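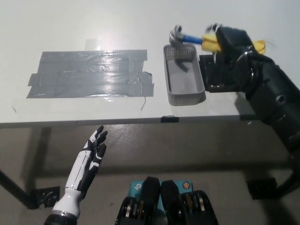
Fig. 7. Hammer and basket, teleoperated, head view.

Unit 2: Teaching by Remote Control

Read the Plikari handout before lab. Last October half the section skipped it and we spent the hour finding the clutch pedal.

Your task is the hammer one. The operator grips the hammer by the handle, brings the head over the basket, lowers it and lets go. A toddler does this for fun. You will need most of an afternoon.

Things to watch:

Depth. From the head view, "over the basket" and "behind the basket" look much the same until you hear the clang. The shadow of the hammer is a better guide than your instincts.

The other hand. In Fig. 7 it stays open and low, away from the work. Park yours somewhere similar. The policy learns from both arms, and if you fidget, it will fidget - with great confidence.

Pauses. Stopping to think is fine in life and bad in a demonstration. If you freeze for more than 2 seconds, discard the episode and start over.

Each team records 300 episodes. Vary where the basket sits. The Banditz team kept theirs in one spot last year and trained a policy that was excellent at that spot.

Failed drops go in a separate folder. Do not delete them, we use them in Unit 3, and do not name the folder "misc".

Logs are due on the Halulora server by 13:00. Its clock runs fast and it does not take appeals.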